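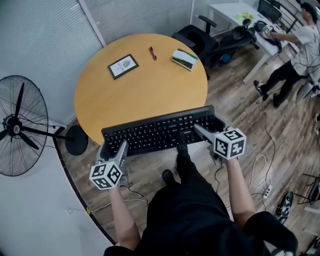

Speaker notes: Writing Letters Again
Clesdale Library, evening talk, 7 p.m.

Slide 1. Welcome

Wait for the tea line to settle. Thank Annelies Haslinger for the invitation and for finding the extra chairs. Say who I am: Frauke Janssen, retired from the Rokthorpe post office after more years than I like to put on a slide, and a letter writer since I was tall enough to reach the mailbox.

Ask for hands. Who got a handwritten letter this month? Who sent one? (Usually more people got one than sent one, which always makes me wonder who is doing all the writing. Leave time for the laugh if there is one.)

Slide 2. The shoebox

Tell the shoebox story, but keep it shorter than I did in April! When my aunt died we found 524 letters in her hall closet, tied up by year with kitchen string. I know the number because my cousin put every one of them in a list. Most were about nothing much. The price of plums, a neighbor's new fence, whether the dog had eaten. I sat on the floor and read until it got dark, and I felt I had been to visit her for a whole afternoon.

Read the plum letter aloud. Slowly. Glasses are in the side pocket of the bag.

Slide 3. Why we stopped

Go easy here. People feel guilty about letters, and I don't want anyone going home feeling scolded. I stopped too, for some years, when the children were small and the phone was right there on the wall. Mention that I still type plenty of my mail, and that my sister in Camenzind types everything, prints it in big letters for her friend with poor eyesight, and signs it in green ink. It's a letter. It counts.

If somebody brings up bad handwriting, say that mine was so bad the sorters used to bring my own envelopes back to my window and ask me where they were going.

Slide 4. Getting past the first line

This is the part people come for, so don't rush it. The trouble is nearly always the opening. We sit down and feel we must explain why we haven't written, and by the time we've finished apologizing the page is half full and we're tired of ourselves.

Suggest starting with where you are sitting. "I'm at the kitchen table and the radiator is knocking again." Then what you had for lunch, or what you can hear. After that, one question for the other person, a real one that they'd enjoy answering. Has the roof been fixed? Did Peter ever learn to drive?

Read the two sample openings from the handout. Ask which one they would rather get in the mail, and let them talk. Last time this went on for a good while and it was the best part of the evening, so if it takes off, skip slide 5 altogether.

Slide 5. Paper, pens, stamps

Pass the paper samples around, starting from the left so they end up back near the door. Any pen that doesn't make your hand ache is a good pen. Lined paper is fine. The back of a calendar page is fine, and rather nice if the picture is pretty.

Stamps: buy a whole sheet and keep it with the envelopes. I have seen so many letters sit on a hall table for 3 weeks for want of a stamp, my own among them.

Someone will ask about the Rotix folding desks in the lobby. They belong to the library and people are welcome to use them after the talk. Point to Annelies.

Slide 6. Keeping a letter going

You don't have to finish in one sitting. I leave mine out and add to it over a day or two, a few lines with the morning coffee and a few more after supper. The change of mood halfway down the page is part of the pleasure for whoever reads it.

Also mention postcards for the very busy, and for grandchildren, who will often read a postcard when they won't read a page.

Slide 7. Have a go

Hand out paper and envelopes. Fifteen minutes, quiet music if the player is working. Walk around, but don't read over shoulders. Anybody who is stuck can write to me, and I'll write back; the address is at the bottom of the handout.

Collect the sealed ones in the blue bag and drop them at the main post office on the way home. Check the bag for my glasses before leaving.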